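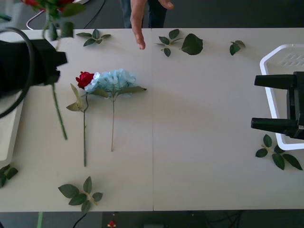 Vilomix planner, two arms, one table of flowers

Posted by Fouad Metwally, 1 January 2022

I've had Vilomix on our two-arm bench since November and I like it more than any planner I've used! It takes both arms as one problem, so you give it two goals and it hands back a single timed path. Ninach, our old one, planned each arm alone and then made one of them wait.

Setup took me 15 minutes, most of it spent fixing my own URDF. After that I ran 175 flower pick requests, and the median plan came back in 60 milliseconds — fast enough that I stopped watching the progress bar.
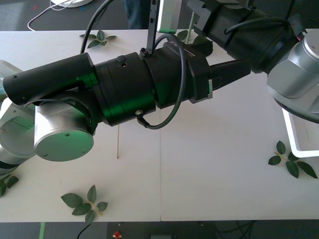 Both arms over the far half of the table, leaf sprigs below.

Close passes like that are where it shines. You set one clearance value per link pair, and cables can be padded separately (finally!). The viewer is lovely too: drag the time slider and the tightest pair of links lights up.

Grasping is weaker. Thin stems are hard for any depth camera, and the built-in perception module drops them once the wrist moves fast.
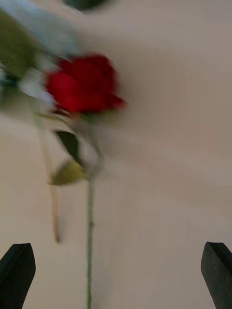

I got around it by capping wrist speed for the last stretch of the approach and letting it take a fresh view before closing. Two lines in the config, but I had to dig through the forum to find them, and the docs really should cover it. I'd also love an undo button in the scene editor.

Still keeping it. Next I'm trying the Jikum plugin for replanning mid-motion.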